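About Storkine

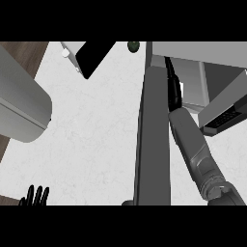

Marble-look floor, seen from above

Out of school club and holiday care for ages 4 to 11. Ulbridge, behind the old Drudero works. Open term time and most of the holidays, see bottom of page for the bits we're shut.

Who we are

Storkine started with one room, a kettle and a box of second hand Lego. We had 17 children on the books that first winter and a waiting list by Easter. Now it's 43 places a day in term and a few more in summer when we can use the field. Still the same front door. Still the same kettle, annoyingly.

Run by Remo Kofler, who was a reception teacher for years before this and still does most of the pick ups himself. If you ring before lunch you'll probably get him. After three you won't, he's on the walking bus.

We're not a school and we don't try to be one. Children have had a whole day of sitting and listening by the time they get to us. So: food first, then outside if it's dry or nearly dry, then whatever they fancy.

What an afternoon looks like

Collected from the classroom door. Register on the playground, hi-vis on, walk down together. Takes a quarter of an hour, longer if there's a snail.

Shoes off, hands washed, snack. Toast, fruit, something warm in the cold months. Soup is more popular than you'd think. We're nut free and we keep a list of allergies on the kitchen wall, please tell us about changes by email as well as at the door because door messages get lost.

Then free choice. Usually there's a making table, a building corner, a quiet room with cushions and books, and the yard. One adult in each. Children move about as they like. Older ones can do homework in the quiet room if they want to, and we'll help if asked, but we don't chase it. That's between you and them.

Tidy up from half past five. Doors close at six.

Mornings

Breakfast from 7.40am. Cereal, toast, milk or water. Low key - some of them are barely awake and thats fine. Walk to school leaves at 8.30 sharp, so anyone arriving later than that will need to be taken straight to school.

Breakfast only places are booked by the half term. We can sometimes do one-offs, text the club phone the evening before.

Holidays

Full days, or short days finishing at three. Bring a packed lunch, a coat, a change of clothes and shoes you don't love. Sun cream on before they come, we'll top up.

Each week has a loose theme. Last summer we did boats, bread, bugs, and a week of putting on a play which ran to nearly an hour and a half and had two dragons in it. One trip a week, usually the woods or the pool at Ruchti. Trips are included in the fee apart from the pool, where we ask for the entry money.

Booking for each holiday opens to current families first, then everybody else a week later. Summer goes quickly. December doesn't, oddly, so if you're stuck for the days before Christmas do ask.

Our staff

Small team, most have been here a good while. Everyone is background checked and has paediatric first aid, and there's always at least one person on shift with a full childcare qualification. We take students on placement from the college in the spring term, they're never left alone with a group and never counted in ratios.

Each new child gets a key person. That's who you talk to about settling, food, friendships, the lost jumper. If it isn't working out with that person say so, we can swap, nobody will be offended.

How we do things

Few rules, and the children wrote most of them. Be kind with hands and words. Ask before you join a game. If you got it out, you help put it back. Stay where a grown up can see you. They redo the list every September and argue about it for days.

When something goes wrong between children we sit down with both of them and sort it there and then if we can. You'll hear from us the same day if there's been an injury, a bite, or anything that upset your child for more than a few minutes. Bumps to the head we always ring.

No screens in term time. In the holidays there's a film on the last afternoon, with popcorn, and it's voted on.

Phones and smart watches from home go in the tin by the door and come back out at pick up.

Extra needs

Please come and talk to us early. We've had children with hearing aids, with feeding plans, with one to one support from school that carries on here. Some things we can do straight away, some need a few weeks to set up properly. The building is all on one level apart from the step to the yard, and we have a ramp for that. The quiet room really is quiet.

Fees and funding

Current prices are on the fees page, I'm not putting them here as well becuase then I have to change both. Invoices go out monthly in advance. We accept childcare vouchers from all the main schemes. Siblings get a bit off.

Late pick up is charged after the first ten minutes. Ring if you're stuck in traffic - we'd much rather know, and so would your child.

Cancelling a regular place: one month's notice, in writing. Sick days are still charged, sorry.

The book shelf

Several parents have asked so here goes. We now have around 200 books, nearly all donated, and children can borrow one at a time. Write it in the red notebook. No fines, just bring it back in roughly the shape it left. We could do with more for the nine and overs, comics very welcome. We've plenty of board books for toddlers and no toddlers, so please not those.

Coming to see us

Best time is between 4 and 5 when it's in full swing. Noisy, but you'll get a proper idea. Bring your child, they can stay and play while you look round. No need to dress up or prepare anything. Email or text first so there's someone free to show you.

New starters do two short visits before their first proper session, both free.

Closed

Bank holidays, the week between Christmas and New Year, the last week of August (cleaning and painting) and two staff training days which go in the newsletter.

Getting here

Down the lane beside the Drudero works, green gate, ring the top bell. The bottom one doesn't work. Please don't park in the lane at pick up, the neighbours have been very patient. Space on the main road opposite the bakery, or the bike rack just inside the gate.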